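发件人:Florin Voicu
收件人:办公用品与公共区域 邮件列表
主题:Re: [公共区域] 茶水角的杯子、笔筒和桌布

各位好:

Lertchai 的邮件我看了两遍,下面逐条回复。原文引在前面,没跟上这个话题的人可以先看。

Lertchai Luangrath 写道:
> 大家好,
> 三月的采购单要交了,我想把靠墙那张桌子的东西一起定下来。目前有几个问题:
> 1. 塑料杯要不要换成一次性纸杯?Schwerdtfeger 那边纸杯一箱 2000 个,塑料杯按 12 个一组卖。
> 2. 黑色网状笔筒现在到底放笔还是放杯子?我见过两种放法。
> 3. 黑桌布有人说显脏,要不要换浅色的?
> 4. 纸巾盒放哪一边?上次换位置以后有人写信说找不到。
> 预算还剩 1245,这个数包括清洁用品。请在下周交单之前回复,没有意见的话我就照旧订。
> Lertchai

先说杯子。我不赞成换纸杯。一箱 2000 个,柜子里放不下,去年 Flodville 那个办公点订过一次,箱子在走廊里摆到了夏天。塑料杯可以洗,颜色不同,各人也容易认自己的。我建议再补一组 12 个,仍然从 Schwerdtfeger 订,颜色请他们混装,不要整组一个颜色。上次整组都是白的,结果谁也分不清,最后全部重洗。

再说笔筒。我的意见是不放笔了。笔已经挪到打印机旁边的抽屉里,桌上这个笔筒用来插一个杯子正合适,网眼也透气。大小是合的,杯子插进去大约露出一半,伸手就能拿。另外的杯子直接立在桌布上就行。

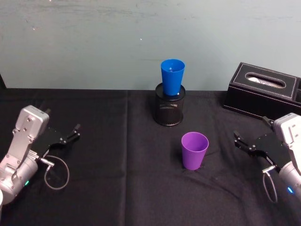

靠墙一侧:网状笔筒里插着蓝色杯子,紫色杯子立在前面,右边是黑色纸巾盒。

纸巾盒的位置,我同意固定下来,就放右边靠后,不再动了。这个盒子是黑的,边上有一圈浅色缝线,跟桌布颜色接近,远看确实不显眼,所以位置固定比什么都要紧。纸巾补充装请继续订原来的尺寸。Peren 的那种长了一截,塞进去以后盖子合不严,抽的时候会连着出来好几张。如果只有 Peren 有货,请先问一声再订。

桌布我觉得不用换。浅色的我们用过,咖啡渍洗不掉,两个月就收起来了。黑色的问题主要是皱,还有中间偏左那道竖的折痕,应该是叠着存放压出来的。买一块新的也会有折痕,不如把现在这块熨一下。熨斗在储藏室 217,第二层架子,和延长线放在一起。熨的时候请用低温,反面朝上,垫一块棉布。以后洗完请卷起来放,不要对折。我在储藏室留了一个纸筒,可以用来卷。

顺便说一下墙。桌子后面那面灰蓝色的墙有些擦痕和细道子,左上方还有一小条浅色的印子。我用湿海绵试过一个角,轻的能擦掉,重的擦不掉。暂时不建议补漆,原来的色号找不到了,补出来会是一块一块的。等哪天整面墙重刷再说。在那之前,请搬椅子的时候离墙远一点。

然后是紫色杯子。有两位同事分别来信问过,说紫色的和蓝色的是不是一套,能不能分开用。形状差不多,都是上宽下窄的那种,我是按一套登记的,分开用没有关系。登记表上写的是"无盖塑料杯,杂色",所以不需要每个颜色单独列一行。

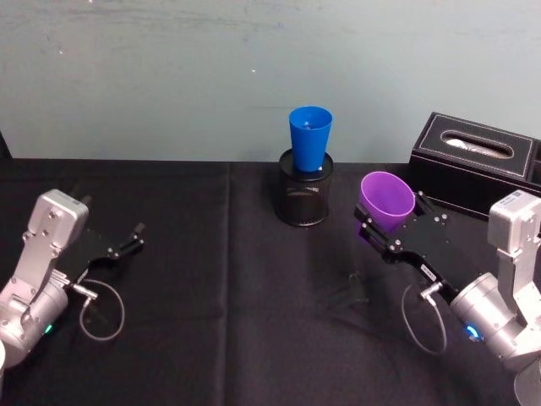 紫色杯子,杯口朝上,略微倾斜,下面是黑色桌布。

关于清洗,重复一遍现在的做法,新来的同事可能没有收到过:
杯子用完当天洗,用水池左边的软刷,不要用钢丝球。杯壁内侧刮花以后会存茶垢。
洗完倒扣在架子上晾干,干了再放回桌上,口朝上。
笔筒每个月拿下来冲一次,网眼里积灰用旧牙刷刷。金属边要擦干,否则底下会留锈印在桌布上。
纸巾盒外面用干布擦,不要喷清洁剂。
桌布不用每周洗,有渍的时候局部擦,一个月整块洗一次。

洗洁精我倾向于继续用 Amov 的大瓶装,稀释以后够用很久。有人提过味道重,可以换成同一家的无香型,价格我没有查,请 Lertchai 问一下。海绵还有存货,这次不用订。

汇总一下我这边的采购意见:
塑料杯,混色,补一组 12 个;
纸巾补充装,原尺寸,照上次的数量;
洗洁精一大瓶,优先无香型;
软刷两把,现在那把毛已经倒了;
桌布、笔筒、纸巾盒不订。

这样算下来应该在 1245 以内,会有剩余。剩下的钱请先不要用在托盘上。我知道有人想要一个托盘把杯子都装起来,不过桌子靠墙那一侧已经有笔筒和纸巾盒,再放托盘,前面可用的地方就小了。想要托盘的同事可以回信说一下尺寸,我去量。

最后一件事,储藏室 217 的钥匙现在挂在门后第二个钩子上,不在前台了。取完东西请挂回原处。上周有一个下午三点多,我去拿桌布,钥匙不在,等了半个小时。

对杯子颜色有意见的请直接回复列表,不要只回给我一个人,不然 Lertchai 看不到。

Florin Voicu

--
您收到此邮件,是因为您订阅了"办公用品与公共区域"列表。
退订请发送空邮件,主题写"退订"。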